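Friday, late

Tired. Kettle's on for the second time because I forgot the first one.

Up before the alarm, rain on the tin roof again and the gutter over the laundry still dripping straight onto the step. Rang Flirnora about it, on hold 16 minutes, then a recording. Will try again Monday or whenever. Tram to Letedora packed, stood the whole way, got my reading done at least, two chapters of the Zesberg book. Not sure I like it. Everyone in it is so rude to their mother.

Work fine. Long meeting re the new roster, still on the early starts til June which suits me, though I said I'd think about it so as not to look keen. Lunch on the bench out the back, cheese and pickle, magpie very interested.

Afternoon meant to be the big tidy before the painters. Got as far as the table.
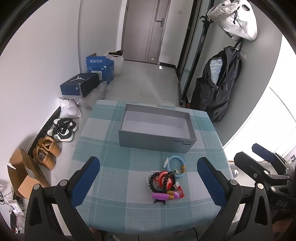

Still to do before bed

Strip the spare room curtains. Find the dust sheets (shed? under the stairs?). Ring the paint shop on Yousafzai Street and ask if they'll hold the colour another week, it's the grey-green one, 2 tins. Bins out!!

Later. Didn't do the curtains. Bins are out. Soup for tea, leftover pumpkin, too much nutmeg but I ate it. Watched half of somthing about lighthouses and fell asleep with my glasses on.

Knee bad on the stairs tonight, must be the cold. Doctors at 9 tomorow, don't forget the form.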